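The Sock Side of the Bed

When my aunt Ermira Vukadinović left the apartment to me, she left also the rule about the bed. Clean laundry goes on the bed, she used to say, and nobody sleeps before the bed is free. I was 9 years old when I heard it the first time, and I thought it was a law of the country.

On the evening I want to tell about, the laundry was all dark. Lorraine Stockdale from the second floor had come up to help me, although I did not ask her. She had a bag of plums from Medeiros and she was already talking on the stairs.

"You have put the flowers again," she said, when she saw the sheet.

It was the turquoise one, with white blossoms and thin branches. My aunt bought it the year she stopped working at Celora. I think she wanted to have a garden and this was the garden she could pay for.
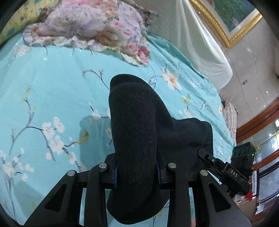 "Black or blue?" Lorraine asked.

"Black."

"I say blue."

"Then put it near the pillow and we will decide later."

This was how we worked. The black things had to go on one side and the blue things on the other side, and between them there was a third pile for which we had no name. The third pile was always the biggest. My uncle Gerrit Coetzee wore only dark socks all his life, and in the winter he wore two pairs, one over the other. He had been dead since September. I had washed everything of his one more time before giving it away, and I could not explain to Lorraine why it must be in pairs. The man at the charity shop did not care about pairs. He told me so on the telephone.

Lorraine ate a plum and looked at me.

"Did she cry, your aunt, when he died?"

"She folded," I said. "She took all his shirts out of the closet and folded them and put them back. Then she did it again the next day."

"And after that?"

"After that she asked me to turn the mattress."

Lorraine nodded like it was a normal answer. She had buried a husband too, Nicanor Barrientos, whose name she never took. She told me once that she kept his bus ticket to Clevov in a sugar bowl, the return part, and that she was angry at this ticket for many years. It had the number 465 on it. She played this number in the lottery and won nothing.

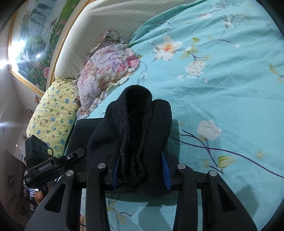 "This one is blue," I said after some time.

She came around to my side and put on her glasses. Outside somebody was calling a dog, Aka, Aka, and the dog did not want to come.

"It is blue," she agreed. "So the other was black. You were right."

I should have been glad, but I felt that something was lost. All those years my aunt had perhaps put them together, one black and one blue, under the weak lamp, and my uncle had gone to work in them and said not a word. Or he did not see it. Or he saw it and liked it. There was no person left to ask.

"Put them together," I said.

"But they are not a pair."

"I know."

She took off her glasses and did it. She rolled one into the other, slowly, the way old women do it here, with the thumb inside, and she laid them on the big white flower. Then she reached for the third pile and moved it closer to both of us.

We worked until the plums were finished. The dog was still outside.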